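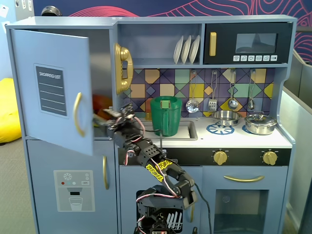 Search the archive
Enter keywords Go

Subject: Re: Feeding the little ones on one grocery trip a week
From: Leilani Tran
To: Drultville Home Child Care list
Date: 9 March 2020

Imani Halvorsen wrote:

> Hello all,
>
> I take care of 4 children in my house, ages one to five, and I am going to the store almost every day. It's always something. Milk, or bananas, or I planned on chicken and there isn't enough chicken. I have to bring the list down to one real trip a week because I can't keep doing it after the last pickup, when my own kids want dinner.
>
> What I want to know is how you plan the week. Do you write a menu first or do you shop first and see what you have? Does anyone repeat the same menu? And how do you handle fruit, which is either gone by the middle of the week or brown by the end of it?
>
> I have a regular kitchen refrigerator and a small chest freezer in the garage. My grocery budget for day care food is $70 a week and I go over it more than I'd like.
>
> Thank you,
> Imani

Imani,

I went to one trip a week last September and have mostly stuck to it. I'll put down what I do and you can use whatever fits.

I write the menu first. I have three weeks of menus and when I get to the end I start over. The children don't mind. If anything they eat better the second time they see something. Lunch on each day has a type, so the first day is always pasta, the next is beans and rice, then eggs, then chicken, then soup with whatever is left. Only the details change from week to week. The list for each menu is on an index card, and before I go to the store I take the card and cross off what I already have.

For milk I buy the whole week at once. Check the dates and reach to the back of the case. Ask your store which morning the dairy truck comes in. Mine told me when I asked at the service desk, and I moved my trip to that day.

Fruit goes in order of how fast it spoils. Berries and ripe bananas get eaten in the first two days. Then grapes (cut lengthwise in quarters for the small ones), then pears, then apples and oranges at the end. I buy some bananas yellow and some green and keep the two bunches in different rooms. Anything that gets soft is peeled, sliced and frozen for oatmeal. I also keep canned peaches in juice for the last day.

Bread freezes fine. So does shredded cheese, and so does cooked rice if you pack it flat. I cook a double batch of beans and freeze half in meal-size bags with the date on them. With a chest freezer you should be able to keep two lunches ahead at all times. I keep a sheet of paper taped to the lid and mark things off as they come out. Before I had the sheet I bought ground turkey three weeks in a row and had no idea how much was down there.

On the money, what helped me most was dropping the single-serve items. Yogurt in the big tub, crackers in the big box, applesauce in the jar. Spooning it out takes a few minutes more. I also stopped buying juice. They get milk at meals and water the rest of the day, and only one parent asked about it.

If you claim meals on the food program, keep the receipts with the menu for that week. I staple them together and put them in a folder by month. When Sunita Delacroix did my last review she wanted the menus and the receipts for the same dates, and I had them in separate boxes. It took most of nap time to match them up.

One thing I haven't solved is allergies. I have a new child starting who can't have eggs, so my egg day has to change on all three menus. If anyone has a cheap lunch that takes the place of eggs and that a two-year-old will eat, please send it to the list. Elis Lewis mentioned a chickpea pancake a while back but I couldn't find the message.

I can copy my index cards for you if you want them. They're handwritten and a little stained, but you can read them.

Leilani Tran
Drultville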